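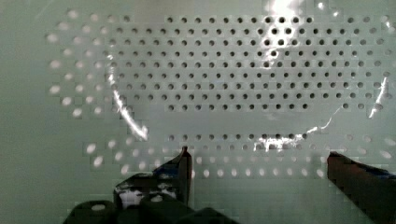
Perforated panel, pale green, seen from close.

Nyamweya Bouts: amateur boxing results, README

What is in this package

Nyamweya Bouts is a collection of results from the amateur boxing evenings held in Flurnberg and Plesau. It contains 1487 bouts from 32 events, and 215 boxers appear in it at least once. The results were first written on paper score sheets by the ring officials. Nhi Tạ and Upendo Shirima typed them into tables, and Esther Mutiso checked every table against the paper a second time.

We made the collection for our own club ratings. Later some people from other clubs asked to have it, so we cleaned the columns and wrote this file.

Files

bouts.csv has one line for each bout.
boxers.csv has one line for each boxer, with club, stance and year of birth.
events.csv has the town, the hall and the month of each event.
ratings.csv has the Elo rating of each boxer after each event.

All files are in UTF-8 and the separator is a semicolon. Please do not open them in a spreadsheet program and save them again, as this has damaged the names with accents two times already.

Columns in bouts.csv

bout_id: a number that never changes, also when a bout is corrected.
event_id: the key to events.csv.
red_id and blue_id: the keys to boxers.csv, by corner.
weight_class: the class as it was announced in the hall.
rounds: how many rounds were planned.
winner: red, blue, draw or nc (no contest).
method: points, rsc (referee stops contest), ko, dq or wo (walkover).
stop_round: the round of the stoppage, empty if the bout went to the judges.

Known problems

The weight class is missing for some 40 bouts. Most of them are from the first Plesau evenings, when the class was announced but was not written on the sheet. We did not guess it from the other bouts of the same boxer.

Two boxers from Flurnberg have the same family name and the same first letter. On older sheets it is not possible to know which one of them was boxing. These bouts have the value "unsure" in the column note, and they are not used in the ratings.

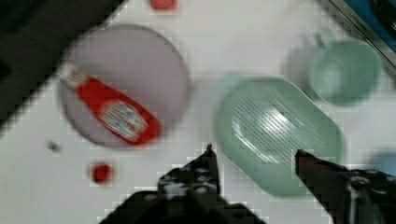 How the ratings are calculated

Every boxer starts with the same Elo value. A win by stoppage gives the same number of points as a win by the judges. Akinyi Kirui tested a version with a bonus for stoppages, but it made the heavy classes look too strong and we removed it. Walkovers and no contests do not change the rating.

The ratings are calculated after the complete event and not after each bout. If a boxer has two bouts on the same evening, both use the rating from before the event.

A rating from this file should not be used to decide a match between novices. Many of them have only a few bouts, and the number can move very much after one evening.

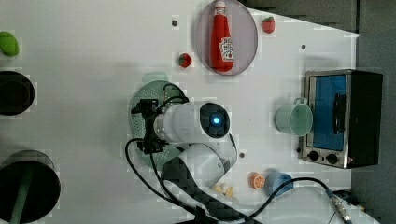
For the same reason, the script leaves the column rank empty until a boxer has finished five bouts. You can change this limit in the settings file, but then please say so when you publish a table.

Personal data

Boxers under the age of 18 are listed only with a code. Any boxer can ask to be replaced with a code, also for past bouts. Chepkoech Kinyua answers these requests and the change comes with the next release.

Changes

In the February release we corrected the corners of one complete event in Plesau, where red and blue were exchanged. All ratings after this event are new. The file events.csv has now also the starting time, for example 18:30, where we could find it on the poster.

Corrections are welcome, if possible with a photo of the score sheet and the bout_id.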